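Clambridge approves gripper money, minus the table

Dec 16, 2022

Mosdale will get its hand-held grippers after all. The Clambridge office signed off on 2 more pairs this week, following a budget meeting that outlived the sandwiches.
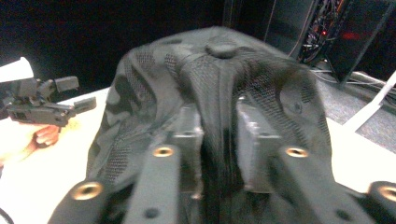
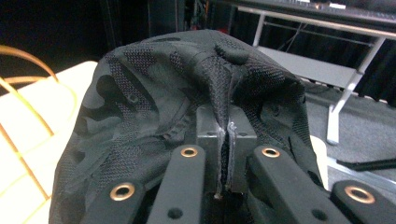
The order goes to Zacharias at $3249, up from the $2666 quoted in April, a difference the supplier puts down to "the year." Baltasar Huenchumán, who wrote the request, had also asked for $200 toward spare fingertips. He argued that dark fabric bunched up and pinched between two small blocks is hard going for a gripper, and that mesh is worse. The $200 was approved. A new work table was not, and has been moved to next year's list, where it joins last year's work table. A rival bid from Dronberg arrived after the vote.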